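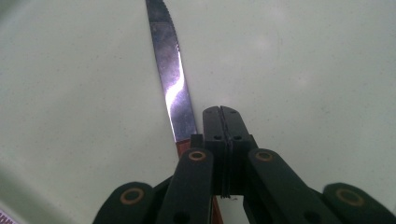 Granance: a word list of kitchen and table talk

Hi! I'm Ebony Ellery, and I keep this thing going. Granance is a list of 3,667 words and short phrases that people use for things in and around the kitchen, with notes on who says what. It started as a text file on my laptop called "what does your mother call it" and it grew from there. If you like arguing over whether supper and dinner are the same meal, you're going to feel right at home.

What's in the folder

words.csv is the main file, one entry per row. The columns are term, thing, region, age_group, heard_or_read, and note. The note column is where the fun is, and also where the typos are.

sources.txt lists the cookbooks, church newsletters and store flyers I pulled from. I only list a source if I had the paper in my hands.

old/ is old. I keep it so that people who built something on version 1 don't wake up to broken paths. Please don't send me fixes for it.

How the words got collected

Two ways. The first was talking to people, mostly in and near Osimville, where I grew up and where I still have enough cousins to fill a bus. I'd ask what they called a thing and write down the first word out of their mouth, before they had time to fix it up for me. The second was reading. I went through boxes of community cookbooks (the spiral kind, with the plastic comb that always snaps) and typed in anything that made me stop.

Ívar Hjaltested did the region codes and wrote the script that catches duplicates. He also talked me out of a column called "vibe," and I've mostly forgiven him.

What counts as a different word

Oh boy. Okay, so "table knife," "dinner knife" and "butter knife" are three entries, even though plenty of folks use all of them for the same piece of cutlery. "Steak knife" is its own entry and so is "the sharp ones," which I heard in enough houses that I had to let it in. Spelling variants get one row, with the other spellings in the note. Plurals don't get a row unless people only ever say the plural (looking at you, "tongs").

Brand names used as plain words were a headache. I left them in if the person was clearly talking about any old version of the thing, and marked them with a b in the note.

Reading the region codes

The codes are ours, so don't go looking for them in a standard. OS is Osimville and the farms around it, TI is Tindenell and the valley, NX is anywhere north of the county line, and ZZ means I didn't write it down at the time and I'm not going to guess now. There's a lot of ZZ in the early rows. Sorry! I was young and full of hope and had no clipboard.

Loading it

It's UTF-8 with commas, and any note that has a comma in it is wrapped in double quotes. Spreadsheet programs open it fine, but check that yours doesn't turn "2-4" in the age_group column into a date. Mine did, and I lost a whole evening in June putting it back.

Known problems

The list leans hard toward older people, who had more time to talk and better snacks. Teenagers are barely in there.

300 of the rows come from one cookbook, the Nikolovski family one, and it shows. If you're counting how common a word is, drop those rows first. They all have "nik" at the start of the note.

Bread words are a mess. I combined heel, end, butt and nose under one thing, then split them, then ran out of steam halfway through combining them again.

The heard_or_read column is blank for the baking pans. I know I heard most of those, but I can't say which.

Using it

Use it for whatever you like, including class projects, crosswords and settling bets. Please keep the name Granance attached and say which version you used. I'd ask you not to use it to guess where a person is from. People move and marry and pick up words from their roommates, and the data is way too thin for that anyhow.

Adding words

Open an issue with the word, what it's for, and where you heard it. A whole sentence is even better, the way the person said it. I read everything, though I'm slow in canning season. If your word is already in there with a different region, send it anyway and I'll add a row.

Version notes

2.2 fixed the age groups, added the TI rows from Ívar's second trip, and took out "spurtle" from a row where I had typed it twice.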